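Speaker notes, grippers talk (20 min, Thursday arvo slot, straight after lunch so keep it moving)

Slide 1. Title

Say hi, thank the organisers, check the clicker works before I start waffling. Ask who in the room has used a hand-held gripper for collecting demos. If it's most of them, skip slide 2 and get straight into the pads.

Slide 2. What we were trying to sort out

We had two hand-held grippers on the bench, the Stadari and the Koller, and I wanted to know which one we should build the rest of the year around. Everyone in our lab had an opinion and all of the opinions were loud (mine included, I was a Koller person from day one, own up to this early because it gets a laugh and also because I was wrong about half of it).

Same table, same household odds and ends, same wrist camera on both. We ran 500 pick-and-place demos on the Stadari and 600 on the Koller. The extra hundred is because I forgot to stop. Put everything together with the older stuff from July and the whole set comes to 2502 clips, and yes, I've watched nearly all of them.

Slide 3. Pads

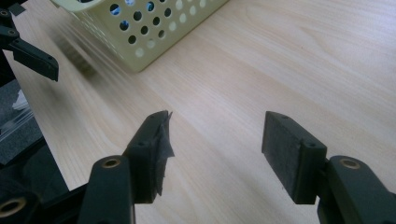
Pads mattered way more than I thought they would. I went in assuming the big differences would be finger stiffness and trigger feel, and I had a whole section on trigger feel that I've cut down to one line. What ate our time was whatever was stuck on the inside of the fingers. Look at the two tips in this shot, the right one is clean with its flat textured face and the left one has black tape peeling up along the inner side with ragged edges sticking out. Now imagine closing that pair on a thin lid. One side grips evenly, the other side sits on a crumple of tape, and the lid twists. Point at the torn bit with the laser and pause, people at the back need a second.

Then the practical bit. We now look at both pads before every session and put fresh tape on both sides at once, never just one. Dull advice, saved us days.

If somebody asks about bare rubber versus tape: bare was better on smooth plastic, tape was better on cardboard, and I wouldn't bet my lunch on either result yet.

Slide 4. Cameras

Keep this short. The Drekano wide lens sees both fingertips plus a fair chunk of table, and the policy seemed much happier for it. The narrow lens gave us prettier video and worse grasps. Mention glare on pale timber tabletops! We lost a whole morning to it before somebody pulled the blinds down.

Slide 5. Controller on the arm

Switched from the stock controller to Plodby halfway through, which was a silly time to do it, say so. Latency came down to 63 milliseconds and the wobble near contact mostly went away. Can't claim it was all Plodby, we'd also tightened the wrist mount that week.

Slide 6. So which one?

Stadari for small fiddly things, Koller for anything with a handle or a rim. We're keeping both. Leave five minutes for questions, and don't let the trigger feel crowd take all of it.

Spare slide if there's time: the failure reel. Turn the sound off first.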